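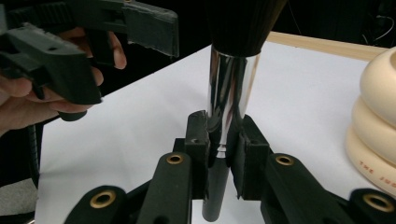 黑毛、黑柄的刷子，中间一截金属亮得能照出东西。

搬家的事拖到五月才办完。旧房子62平米，新房子30平米，中间差的那一半怎么处理，我前后弄了一个春天。有朋友问我要经验，我在聊天里零零碎碎回过几次，回得也不完整，干脆写在这里，以后直接发链接。

先说为什么搬。旧房子的房东Dumitrescu公司年初来信，说整栋楼要换水管和供暖，施工期间可以住，但厨房和卫生间会轮流停用。信里附了一张施工计划，我住的这一侧排在最后。我打电话去问能不能提前解约，接电话的人很痛快，说可以，只要提前书面通知，押金照退。我当时其实还没想好要不要走，话说到这里，也就顺着写了解约信。

后来想想，就算没有换水管，我大概也会搬。那间多出来的房间，前两年是打算做书房的，桌子买了，灯买了，我还是在餐桌上干活。那间房慢慢变成放东西的地方。晾衣架在里面，行李箱在里面，没拆的包裹也在里面。每个月为它交租，冬天为它交暖气费，进去的时候多半是为了把另一件东西放进去。

新房子是Dörte Steinbach介绍的，她住同一栋楼的二楼，我在四楼，朝东，只有一间房，带一个小厨房和一个窗户很高的卫生间。看房那天我带了卷尺，把每面墙都量了，回家画在方格纸上。这张纸是整个搬家里最有用的东西。家具不要凭印象，凭印象的话，我的沙发是放得下的；画到纸上，沙发放下以后门开不了一半。

下面按我处理的先后来写，顺序没有什么讲究，只是当时的顺序。

家具

沙发最先走。我在网上挂了很低的价钱，过了一周没有人问，改成免费，当天晚上就有人来信。来的是一对刚租到房子的年轻人，借了一辆面包车，量也没量就抬走了。他们在楼梯拐角卡了一阵，最后把沙发竖起来才转过去。男孩下楼以后又跑上来，问我那个落地灯要不要，我说也拿走吧。

餐桌我留下了。它是可以折叠的，折起来靠墙只占窄窄一条，两边还能各放一把椅子。书房那张桌子卖给了Edin Popescu，80欧元，他给他女儿用。他来的时候带着工具，把桌腿一条一条卸下来，螺丝装进一个小袋子，用胶带粘在桌面背后。我看着觉得这个做法很好，后来拆床的时候照着做了。以前我拆家具，螺丝总是放在“一个不会忘的地方”，到了新家就找不到。

书架本来想留两个，画图以后只能留一个。书架的处理比书容易，书架只是木板，书就麻烦得多。

床是要留的，床垫也是。床架底下原来有两个大抽屉，拉开来，里面是一床从来没用过的客用被子和很多枕套。枕套为什么会有那么多，我想不起来。大概每次买床单都是成套的，床单用旧了扔掉，枕套还好好的，就剩了下来。

衣服

衣服我分了三天做，一天做一类，做完就停。第一天是外套和鞋，第二天是平时穿的，第三天是压在箱底的。一次做完也不是不行，但我试过，到后面会不耐烦，不耐烦的时候只有两种结果，要么全部留下，要么全部扔掉，过后都要返工。

我用的标准很普通：去年一整年穿过没有。没穿过的拿出来再试一次，试了以后愿意穿着下楼买面包的就留下。这一条筛掉了不少。有一件灰色大衣，料子很好，当初买的时候算是贵的，每年秋天我都把它拿出来挂在门口，挂到春天再收回去。试穿的时候我发现问题在袖子，袖窿开得低，抬手拿东西会把整件衣服带起来。这么多年我都没有意识到是这个原因，只觉得穿着累。大衣给了Ljubica Spahić，她比我瘦小一些，穿上没有这个毛病。

袜子和内衣不必试，旧的直接处理。T恤领口松了的剪成抹布，剪了一小堆就够用了，剩下的送去旧衣回收箱。不要把所有旧T恤都剪成抹布，我上次就是这么干的，那些抹布在柜子里放了几年，这次又搬出来处理了一遍。

运动的衣服和徒步的装备单独放了一箱。这一箱我没有筛，原样搬过去了，打算到秋天再看。

书

书是最慢的一部分。我原来想得简单，看过不会再看的送走，没看的留下。真正动手以后发现反过来更合适。看过的里面有好些我会翻，查一句话，找一个地名；没看的里面有一些，已经放了很多年，我对那个题目早就没有兴趣了。留着它们，主要是觉得当初花了钱，该看。

最后留下的是一个书架装得下的量，书架满了就停。中间有几次换来换去，一本进去，另一本就得出来。字典留了两本，中文的那本重，搬的时候很后悔，搬到以后又觉得应该带。

送走的书分三个去处。小说拿到楼下公共书柜，一次放几本，不要一次放满，别人也要放。专业书发在以前同事的群里，Tatiana Kováčik要走了大半，她自己开车来拿，还给我带了一罐她母亲做的李子酱。剩下的卖给旧书店Olier。Olier收书很挑，有划线的不收，书脊晒褪色的压价，店主把书一本一本翻过去，翻得很快，翻完分成两摞，推回来一摞。卖书的钱当场给现金，够我在隔壁喝一杯咖啡再加一块蛋糕，我也就这么花了。

有一套游记我一直犹豫，不是什么难得的版本，是我刚出国那年买的，看得很吃力，每一页空白处都写着生词。后来只留了第一册，字写得最多的那一册。

厨房

厨房的东西多，但不难。难的是重复的。开罐器有重复的，削皮刀有重复的，量杯从大到小成套，每一套都缺一个。我把同类的全摆在桌上，只留用着最顺手的一个，剩下的装进纸箱，放在楼道里写上“免费”，第二天早上就空了，连纸箱都不见了。

锅留了三个，一个平底锅，一个汤锅，一个小奶锅。铸铁锅给了楼下的邻居Fitzgerald Kasprzak。他做饭认真，每到周末楼梯间都是他家洋葱的味道。我的铸铁锅用得不好，洗完不擦干，锅底有一圈锈，他说没关系，拿回去磨一磨，重新上油。过了几天他在门口碰到我，说已经用它烤过面包了。

调料的处理花的时间比锅长。过期的倒掉，瓶子洗干净，标签泡掉。八角、花椒、桂皮合并到玻璃罐里。有一包淀粉没有标签，我尝也尝不出是什么淀粉，扔了。冰箱在搬家前两周就开始只出不进，冷冻室里的饺子、剩汤、半袋豌豆，一样一样吃掉。那两周吃得不怎么样，但搬家那天冰箱里只剩黄油和一瓶酱油，拔了电擦一擦就能走。

碗盘我留了四个人的量。新房子里坐四个人已经很挤，再多就得坐在床上。

卫生间和抽屉里的小东西

我以为卫生间半个小时能弄完，结果用了一个下午。地方不大，但每件东西都很小，每件都要拿起来看一下。小样、旅行装、酒店带回来的梳子、只剩一个底的护手霜。护手霜我剪开管子用了好几天，后来嫌麻烦，剩下的一起扔了。药品查了日期，过期的按市里的规定处理，别冲进马桶。

化妆的东西我本来就不多，口红留了常用的颜色，粉底过期了。各种刷子都洗了一遍，用温水加一点洗手液，顺着毛的方向冲，水不要灌进金属的那一段，里面有胶，泡久了会掉毛。洗完用毛巾把水压出来，平放在桌边，让毛头悬空，过一夜再收。不要竖着插在杯子里晾，毛朝上的话水会往下流。掉毛厉害的、毛已经分叉的，洗干净以后可以拿来扫键盘和窗轨，比专门买的清洁刷好用。

抽屉是最后做的。每家都有一个这样的抽屉，里面有电池、橡皮筋、外币、说明书和不知道开哪把锁的钥匙。我的做法是把抽屉整个倒在床单上，先把认得出用途的挑走，剩下的包起来放一个月。放到期限还没有找过的，就扔。钥匙除外，钥匙我还留着，装在一个信封里。有一把我怀疑是以前自行车锁的，自行车早就丢了。

纸

文件我没有断舍离的勇气，也觉得不应该有。税单、合同、居留、保险，按年份装进文件夹，一张不扔。可以扔的是信封、广告、已经作废的会员卡，还有家电说明书，说明书网上都有。银行卡对账单我问过银行，网上能查到的年份不必留纸的，但我还是留了最近的几年。

照片和信装在一个鞋盒里。打开之前我已经知道会耽误时间，所以特意没有打开，拿胶带封了一圈，在上面写了“不要现在看”。到今天还没有拆。

搬家公司

我问了三家。第一家Sosis，网上评价很好，报价也高，而且要先付一半。第二家电话里说得含糊，问他上不上楼，他说“一般都上”。最后用的是Brillow，一口价600欧元，两个人一辆车，包上下楼，不包打包。报价的人让我拍了视频发给他，把每个房间都走一遍，柜门打开。视频里漏了地下室，我后来补了一段，价钱没有变。这里提醒一句，地下室、阁楼、阳台上的东西，报价之前一定要说，有些公司会当场加钱，那个时候你没有办法不答应。

箱子我是从别人手里接的二手搬家纸箱，比超市的香蕉箱结实。书装小箱，衣服装大箱，这个大家都知道，我还是装错了一箱，把词典和画册装在大箱子里，底部脱了胶，在楼下重新装了一次。每个箱子写两面，一面写房间，一面写最上面一层是什么。只写房间是不够的，尤其新家只有一间房，写了等于没写。

还有一个箱子叫“第一晚”，自己拎着，不上车。里面有床单、毛巾、牙刷、充电器、一把剪刀、卫生纸、一个杯子、一包面条和小奶锅。灯泡也应该放进去，我没有放。新房子的天花板上只有一根电线，前租客把灯都拆走了，第一天晚上我是开着卫生间的门，借卫生间的灯吃的面条。

搬家那天

约的是早上八点，车七点四十就到了。两个师傅话不多，其中年长的那个先上来看了一遍，决定从床架开始搬。我原来以为自己也要帮忙，实际上站在哪里都碍事，后来就坐在窗台上给他们看门。十一点前旧房子搬空，中午到新家。四楼没有电梯，他们歇了两次。我给了小费，又买了汽水，汽水应该提前冰好，这个我也没有想到。

旧房子空了以后，地板上能看出家具原来的位置，沙发底下那一块颜色深一些。我把地拖了，墙上的钉子拔了，洞用腻子补上。腻子干了会缩，要补两遍。交房在星期天，Dumitrescu派来的人很守时，走了一圈，试了水龙头和窗户，在表上打勾。他指出烤箱里面没有擦干净，问我愿意现在擦还是扣清洁费。我现擦的，他在旁边等着，顺便接了两个电话。

押金过了几个星期才到账，一分没扣。

住下来以后

小房子有几个地方我现在还不习惯。做饭的味道会留在被子上，所以煎鱼必须开窗，或者不煎。晾衣服的时候房间中间过不去人。电话会议要先把床铺好，不然镜头里全是枕头。从前我在家里转一圈能活动活动，现在只能下楼走。

好的地方也有。打扫很快，一个吸尘器插头就能走遍全屋，不用换插座。东面的窗户早上很亮，不用闹钟。找东西也快，要么在这个柜子里，要么就是没有了。暖气费还没有经过冬天，不好说，等明年对账单来了我再补。

买东西的时候会多想一会儿。前几天看到一个打折的烤面包机，在店里站了半天，回家量了一下台面，放得下，但是放下以后切菜就得到餐桌上切。没有买。现在是用平底锅烤面包，盖上盖子，小火，两面各几分钟，也能吃。

有几样东西我送走以后后悔了。一个是落地灯，前面说了，顺口就给了，后来自己又买了一个差不多的。一个是大号的汤锅，煮粽子的时候没有合适的锅，去Dörte那里借的。还有就是客用被子，处理掉的第三周，表妹说要来住两晚。她最后睡我的床，我睡在徒步用的防潮垫上，盖的是睡袋，好在那一箱没有筛掉。

后悔归后悔，这几样都不算贵，借也借得到。真正值钱的和舍不得的，我在这次里一样都没有错送，可能是因为那些我根本没有动过念头。

有人问要不要买收纳盒。我的建议是搬进去住一个月再买。我搬家前买了一组抽屉式的，尺寸按图纸算得很准，结果忘了算墙角的踢脚线，推进去差一指宽。现在放在床尾，上面放包，也凑合。

另外，转地址的事情要早办。邮局的转寄、银行、保险、医生、图书馆，列一张单子一个一个划掉。我漏了牙医，复诊的提醒信寄到了旧地址，是原来楼里的Fitzgerald看到以后拍照发给我的。他说楼里的水管已经换到三楼了，早上停水，晚上来，他现在把洗菜的水都提前接好。我让他需要洗澡的时候可以过来，他说健身房有淋浴，不过那口铸铁锅要是哪天想要回去，可以跟他说。我说不用，给他用着。

下个星期装窗帘，杆子已经买了，电钻跟Edin借。东面的墙是砖的还是石膏板的，我敲了半天没有敲出来，有懂的人请留言。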